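Accueil Quartiers Logement Transports Culture Agenda

Actualités > Quartiers > Logement

Résidence Lindqvist : un été au chaud, la facture avec

Temps de lecture : 6 min

La ventilation devait rafraîchir les chambres sans que personne ait à s'en occuper. Depuis le début de l'été, les locataires de la résidence Lindqvist s'en occupent beaucoup. L'installation, baptisée Atis par son fabricant et réglée à distance par la société Dremar, souffle la nuit un air que les habitants des derniers étages qualifient, selon l'humeur et l'heure, de tiède, de chaud ou d'insultant. Une réunion est prévue à la rentrée entre les locataires, le bailleur et l'exploitant. Elle a déjà été reportée deux fois, la première pour cause de canicule.
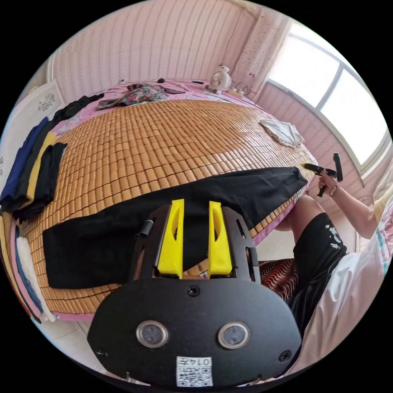 L'immeuble compte 52 logements et autant de méthodes pour y dormir. Au rez-de-chaussée, on laisse la porte de la cave ouverte, ce que le règlement intérieur interdit. Au troisième, un couple a déménagé son matelas dans le couloir, côté nord, et enjambe désormais son lit pour aller aux toilettes. Plus haut, on a ressorti les nattes de bambou, celles à petites plaquettes couleur de sable, que l'on étend par-dessus le drap à fleurs et sur lesquelles on étale aussi le pantalon du lendemain, puisque de toute façon la table à repasser sert à bloquer la fenêtre. Les nattes ont la réputation de garder la fraîcheur. Il faudrait pour cela qu'il y en ait.

Sur le papier, Atis est une belle machine. Des capteurs mesurent la température extérieure, un boîtier logé dans le local technique décide de l'ouverture des clapets, et l'air frais de la nuit remplace l'air chaud de la journée. La plaquette remise aux locataires parle de « confort d'été passif ». Le mot passif a été bien compris : les fenêtres des chambres ont été bridées pour ne pas perturber le système, et s'entrouvrent de la largeur d'une main. Une petite main, précise une habitante du cinquième, qui a essayé avec la sienne et a dû demander du savon.

Le problème tient à l'horloge. D'après le compte rendu de la visite technique de juillet, que les locataires ont obtenu après quatre courriers, le boîtier a été programmé pour la mauvaise saison. Tout au long du mois de juin, la machine a cru vivre en hiver. Elle a donc fait ce qu'on attend d'elle en janvier : retenir soigneusement la chaleur à l'intérieur et n'ouvrir les clapets qu'aux heures les plus douces, c'est-à-dire en plein après-midi. Elle s'en est acquittée, note le compte rendu, « conformément aux consignes enregistrées ». Pour un équipement neuf, c'est plutôt rassurant.

Le technicien a corrigé la saison. Il n'a pas corrigé l'heure, pour laquelle il fallait un autre code, détenu par un autre service, en congé. Une bonne partie du mois de juillet s'est ainsi déroulée avec le bon calendrier et un décalage qui faisait commencer la nuit à dix heures du matin. En août, le code a été retrouvé. Le boîtier a été réglé, puis redémarré après une coupure de courant, ce qui lui a rendu sa mémoire d'origine et ses convictions hivernales.

« Je n'ai rien contre les machines, explique Darius Dumitrescu, locataire au septième et porte-parole désigné à l'unanimité parce qu'il était le seul à posséder une imprimante. Celle-ci travaille très sérieusement. Elle aurait simplement besoin de regarder dehors. » Il tient depuis juin un relevé des températures de sa chambre, matin et soir, sur un cahier d'écolier. Dremar a jugé le document intéressant mais inexploitable, le thermomètre n'étant pas homologué. M. Dumitrescu en a acheté un autre, homologué, qui affiche un demi-degré de plus.

Le bailleur, lui, plaide la patience. Un système de ce type, fait-il savoir, demande un temps d'apprentissage, et les usages des occupants comptent pour beaucoup dans le résultat. Une fiche de conseils a été affichée dans le hall : fermer les volets en journée, boire régulièrement, limiter l'emploi du four. La résidence Lindqvist n'a pas de volets. La fiche, vérification faite, avait été rédigée pour l'ensemble Gasov, de l'autre côté du boulevard, qui en est équipé et où l'on dort fort bien, avec une ventilation ordinaire et des fenêtres qui s'ouvrent.

Gasov est d'ailleurs devenu, au fil de l'été, une sorte de destination. On y a des amis qu'on ne se connaissait pas au printemps. Des adolescents de Lindqvist y ont passé des nuits entières à réviser des examens déjà passés. Une locataire du premier, à Gasov, raconte qu'elle a reçu plus de visites en deux mois qu'en vingt ans, presque toujours vers vingt-deux heures, et que les gens acceptent volontiers de rester dans l'entrée, du moment que le carrelage est frais.

Reste l'argent, qui a fini par fâcher ceux que la chaleur avait seulement fatigués. Le contrat d'entretien d'Atis est compris dans les charges. Les locataires ont découvert sur le décompte de juillet une ligne intitulée « optimisation saisonnière », pour un montant de 2 509 euros à répartir entre les logements. Interrogé sur le contenu de la prestation, l'exploitant a répondu qu'il s'agissait du passage du technicien et de la mise à jour de la saison. Autrement dit, l'immeuble a payé pour que l'on apprenne à la machine qu'on était en été - information que n'importe quel habitant du septième aurait fournie gratuitement, et avec des adjectifs.

À cela s'ajoutent les ventilateurs. Le magasin de bricolage du boulevard a été dévalisé dès la première vague de chaleur, et la consommation électrique des parties privatives a suivi. Une famille du sixième évalue à plus de 800 euros sa dépense de l'été, entre les appareils, le courant et un week-end à l'hôtel choisi sur un seul critère. Elle a joint la note à son courrier. Le bailleur en a accusé réception et a rappelé que les climatiseurs mobiles étaient interdits, leur tuyau devant passer par une fenêtre que l'on n'est pas autorisé à ouvrir.
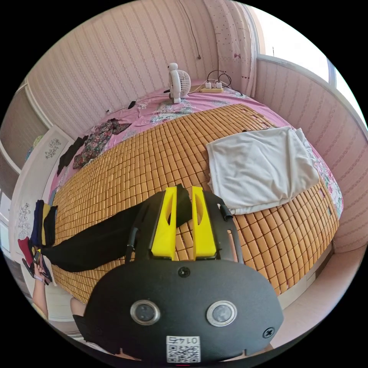

Quartier du Boulevard, septembre 2021 - La fraîcheur est revenue avant la réunion, et chacun redoute un peu qu'elle n'affaiblisse le dossier. Difficile de parler de nuits étouffantes à des gens qui arrivent en veste. Les locataires ont donc demandé que la rencontre se tienne au septième étage, chez M. Dumitrescu, en fin de journée. Le bailleur a préféré ses bureaux, climatisés.

Trois demandes figurent à l'ordre du jour. La première concerne les fenêtres, que les habitants voudraient pouvoir ouvrir comme des fenêtres. La deuxième porte sur le remboursement de l'optimisation saisonnière. La troisième, plus modeste, vise à obtenir un bouton. Il en existe un, dans le local technique, qui permet de passer Atis en commande manuelle. Le local est fermé à clef, et la clef se trouve chez Dremar, dans une autre ville, où il faut la réserver 12 jours à l'avance.

L'exploitant assure avoir entendu le message. Il proposera un avenant au contrat, avec un suivi renforcé et un rapport envoyé chaque mois au bailleur. Une application permettrait en outre aux locataires de consulter la température de leur logement sur leur téléphone, ce dont plusieurs ont fait remarquer qu'ils la connaissaient. Le prix de l'avenant n'a pas été communiqué. Sur le remboursement, Dremar renvoie au bailleur, qui renvoie au contrat, lequel renvoie à une annexe que les deux parties déclarent rechercher activement.

Pour les fenêtres, l'affaire est plus délicate. Les débrider reviendrait à sortir l'immeuble du programme qui a financé une partie de la rénovation, et dont le dossier vante justement l'étanchéité. Un compromis circule : les fenêtres pourraient s'ouvrir en grand, mais seulement de juin à septembre, et sous réserve que le boîtier donne son accord. M. Dumitrescu a demandé à quelle saison le boîtier pensait être ce jour-là. La question a été notée.

En attendant, les matelas ont regagné les chambres, les ventilateurs encombrent les caves, et les visites du soir à Gasov se sont nettement espacées. Le couple du troisième a gardé son lit dans le couloir encore quelques jours, par prudence. Au cinquième, on signale depuis peu que l'air soufflé la nuit est devenu franchement froid. D'après les relevés transmis par Dremar, la machine serait passée en mode estival. Les locataires ont écrit. Un technicien est annoncé pour janvier.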